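Subject: Re: Lounge seating, cleaning of upholstery before November
From: Doaa El Fassi
To: Residents' Services list

Dear colleagues,

Thank you to those who responded to the first notice. Mr. Hegazy's message is quoted below, and my reply to his questions follows it.

On behalf of the Nemley house office, Wael Hegazy wrote:

> The notice states that all light upholstery will be cleaned in place.
> Please confirm whether this includes the seating at Seter, and whether
> loose textiles are to be sent out with the covers or kept on site.
> We would also like the approved cost for both houses.

The seating at Seter is included. Fixed covers will be cleaned in place by Lustley, and removable covers will be sent out under the existing laundry agreement. The approved cost is $1,386 for Seter and $952 for Nemley. Any work beyond these amounts requires written approval from Adel Hajji.

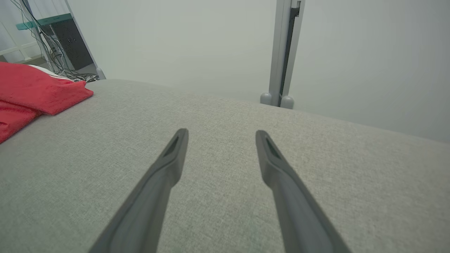 Loose textiles are to be kept apart from the seating until the work is finished. House staff should collect cushions, throws and folded cloths the evening before, place them in the labeled bags and store them in the linen room. This applies above all to strong colors. A red item with a soft pile, left lying on pale gray fabric of this kind, must be removed before any moisture is applied, and it may not be put back until the surface is fully dry. Lustley asks for a minimum of 7 hours of drying time with the windows open.

Woven covers with a speckled thread should be vacuumed with the flat nozzle only. Stain removers purchased locally are not to be used. Marks should be reported on the furniture form, with the room number and the side of the seat on which the mark is found.

Each house has been allotted 40 storage bags. Requests for more should be sent to Halfdan Hjaltested by noon on the day before collection. Room lists for Nemley remain outstanding and should be sent to me directly.

Sincerely,
Doaa El Fassi
Furnishings and Linen
Shehata Residences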